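Loss of Grip Force During Teleoperated Handover: Fault Report
Project group 13, Robotics Laboratory Course, Widmer Hall
Final version, December

1. Background

The project used the two-arm Lollar platform in the shared lab at Widmer Hall. The task was a handover: the operator picks up a part from the bench with the right hand, passes it to the left hand, and places it in a tray. Grip force is set by the Treltano controller, which reads motor current at each finger and adjusts it to hold a target value. The original goal was to compare two force targets. After the fault described in Section 2, the goal was changed to finding the cause and proposing a fix.

2. The fault

Across all sessions the group recorded 2937 grasp attempts. At attempt 1427 the right hand opened during a handover without a command from the operator. The part, a steel test block, fell onto the bench and then to the floor. No person was hit. The operator pressed the emergency stop, and both arms held position as designed.

The log showed that the grip target had dropped to zero for 13 control cycles and then returned to its set value. The fingers had already opened by then. No error code was raised. The controller treated the zero target as a valid command.

3. Test setup

The arms were moved to the end of the room nearest the equipment rack, and the steel block was replaced with a foam block of the same size. The handover was then repeated with the same motion file. A wrist camera view was saved along with the motor current, so that finger position could be checked against the log. Other groups continued to work at their desks outside the taped area.

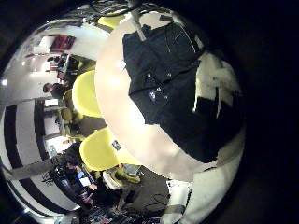
The first suspect was the finger cover. A cover that slides or bunches at the joint could raise the motor current and cause the controller to back off. Runs were made with the cover in place, with it shifted on purpose, and with it removed. Current changed slightly between the three cases, but the grip target did not change in any of them. The cover was ruled out.

The second suspect was the cable between the forearm and the hand. Flexing the cable by hand at the wrist, with the arm powered and holding the foam block, produced the fault on the fourth try. The log again showed a zero target with no error code. The connector was opened and one pin was found to be seated too shallow. At a large wrist angle the cable pulled on this pin and the data line dropped out.

4. Why the hand opened

A short loss of data should not open the hand. The hand board fills in missing values with zero, and zero is a legal grip target meaning "open." The watchdog on the board only trips after a longer gap, so it never acted. The loose pin started the fault, but the default value turned it into a dropped part.

5. Changes made

The connector was replaced and the cable was clamped to the forearm with a longer loop. The hand board now keeps the last valid target when a value is missing, and it reports an error to the Treltano controller on the first missed cycle. The operator screen shows this error in red. The wrist angle in the motion file was also reduced.

6. Results and open points

The error message was tested by unplugging the data line with the foam block held. The hand stayed closed and the error appeared each time. The uncommanded opening did not occur in any attempt made after the changes.

Holding the last target has a risk of its own. If a finger or sleeve is caught when data is lost, the hand will stay closed until power is cut. The manual release was checked and works, but it takes two hands. The group recommends that no one reach into the taped area alone while the arms are powered. The left hand has the same connector and has not been opened for inspection. A request for a spare was sent to the Rerkport store room and is still pending.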